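# October, Badon door panel fitting, second go

Coffee first, then the notes, or I'll forget half of it again.
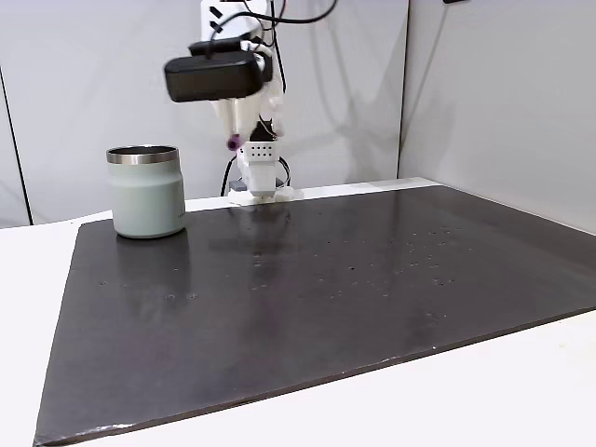

The Badon wagon's left rear door card still won't sit flush, and I've now had it off and on enough times to do it in my sleep. Panel has 13 clips. Two of them miss their holes every time, both down by the speaker, and when you thump them home the top edge pops out by the window seal. Segers swears the new clips match the old ones. They don't! The neck is longer and the head wobbles. I want a simple drilling jig so we can move those two holes and be done with it, something like the white block under the gripper with its grid of little holes, only with bigger holes and a lip to hook over the panel edge. I'll sketch it tonight if I'm not too beat.

Tried the Pruketti foam tape along the top edge in the meantime. It quiets the buzz nicely (took it down the bumpy road behind the Nelel yard, windows up, radio off) but it pushes the trim out enough that the window switch looks sunk. Pulled it off again. Sticky mess, used up most of the citrus cleaner, so somebody please add that to the order.

Also checked the tailgate while the car was in. Struts hold fine at full height but it drops slowly from halfway. Left it alone for now.

Clip numbers, so I stop looking for that scrap of paper:

- old style, gray: 20 left in the drawer
- Segers new style: 16, don't use these on the Badon
- screws for the grab handle: same as the front door, long one goes at the bottom

Next time I'm warming the panel before it goes on. The shop was freezing this morning and I think cold plastic is half my problem. If that doesn't do it, I'll swap in the right-hand side's clips and see whether the gap follows them.

Still need to find the blue trim tool.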